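FOR IMMEDIATE RELEASE

Walstead Public Library to Reopen Second Floor as Evening Study Center in January

Expanded hours, bookable rooms and a new tutoring program will be offered free of charge to all cardholders

WALSTEAD – The Walstead Public Library announced today that the second floor of its main building will reopen in January as the Larnier Study Center, a space set aside for students, adult learners and residents preparing for professional licenses. The floor has been closed to the public since the periodicals collection was moved to the ground level.

The center will be open until 10 p.m. from Monday through Thursday. The rest of the building will keep its present closing time, and visitors to the center in the evening will enter through the Kong Street door. Friday and weekend hours will match those of the main library.

"We have heard the same request from patrons for years, and it is for a quiet place to work after dinner," said So-ying Kuo, director of the library. "Many of the people who ask are working full time and taking a class or two on the side. By the time they can get to us, we are turning off the lights. The new hours were set with them in mind."

The renovated floor includes an open reading area, six group rooms and a computer room. Group rooms may be reserved up to two weeks ahead through the library's website or at the circulation desk, for a period of no more than two hours per visit. Rooms that have not been claimed within 15 minutes of the reserved time will be released to other patrons. The open reading area will not take reservations.

Food will not be permitted on the floor. Covered drinks are allowed in all areas except the computer room.

The library will also introduce a tutoring program in mathematics, writing and English as a second language. Sessions will be held in the group rooms and led by tutors who have completed the library's own training course. Li-hua Yeh, head of adult services, will direct the program. She previously managed the library's citizenship class and its summer reading series for adults.

"A patron might come in with one algebra problem or with a whole application essay," said Yeh. "We want both of them to leave with a plan for the next step. No appointment is needed for the first visit. After that, we will try to match each learner with the same tutor."

Room reservations and tutoring sign-ups will be handled through Kasteo, the scheduling system the library already uses for its meeting hall. Patrons who have a Kasteo login for the meeting hall will not need to create another. Those without internet access may register in person or by telephone with any member of the adult services staff.

Work on the floor was paid for by a bequest from the Larnier family, longtime residents of Walstead, and by the library's building fund. No change to the library's annual request to the town is expected as a result of the project. The additional evening staffing will be reviewed by the board of trustees after the first five months of operation, and a summary of that review will be made available to the public.

An open house will be held on the Saturday before the center opens, beginning at 10 a.m. Staff will be present to issue library cards, explain the reservation process and answer questions about tutoring. Residents who wish to become tutors may pick up an application at that time.

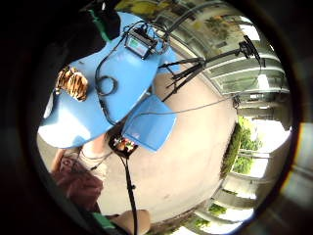
Furniture for the center was selected after a trial period in which patrons were invited to comment on several styles of table. Respondents asked most often for larger work surfaces and for somewhere to spread out equipment as well as books. A light-blue tabletop with a curved outline has room for a small electronic device and the tangle of black cable that comes with it. Patrons who bring their own equipment to the center are asked to keep cords out of the aisles and to take all belongings with them at closing. Questions about the center may be directed to the adult services desk during regular library hours.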